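Guides > Family and Court > Divorce Records

How to Look Up a Divorce Settlement in Public Court Records

When a well-known couple splits up, most of what gets printed comes from a few pages filed at a county courthouse. Those pages are usually open to anyone. The steps are the same whether you are checking a story about a singer or looking for your own parents' decree.

1. Find the right county

Divorce cases are filed where one of the spouses lives, which may be a long way from where they married or where they work. Entertainment stories often name the city only. Look up the county for that city and go to the website of its trial court. In some states the family division has a separate site with its own search page.

2. Search by legal name

Stage names rarely work. Search the legal surname of each spouse, and try it with and without accent marks. A search for "Bañez" may miss a case indexed as "Banez." When I looked for the file of Remedios Bañez and Eduardo Antunes, the case came up only under his name, with hers listed as respondent.

If the name is common, narrow the search by filing year. One search I ran on a common surname gave 3,582 results with no year and 16 once I set the year and picked "dissolution" as the case type.

3. Read the case summary first

The summary page (some courts call it the docket or register of actions) lists every document in order. Look for these entries:

Petition — who filed, and what they asked for.
Stipulation or marital settlement agreement — what the two sides agreed to.
Judgment or decree — what the judge signed.

A news report that says a couple "reached a settlement" may be based on the second entry. The divorce is final only after the third, and the effective date can be later than the date of the signature.
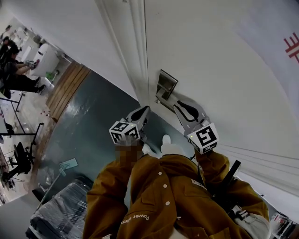
Latch plate beside the door molding

4. Request the copies

Write down the case number and the title of each document. Many courts sell copies online, and the rest take requests by mail or at the clerk's window. Fees are charged by the page in many places, so ask for the page count before you order. The Antunes file ran to 400 pages, and the judgment with its attachments was 40 of them. I ordered only those.

Ask for a plain copy if you just want to read it. A certified copy costs more and is meant for banks, passport offices and other courts.

5. Know what will be missing

Bank account numbers and children's personal details are normally blacked out. Wealthy couples often keep the money terms in a private agreement that is mentioned in the judgment but never filed. Child support is more likely to show up, as a judge generally has to approve it. If an entry is marked "sealed," the clerk can tell you that it exists and not much else.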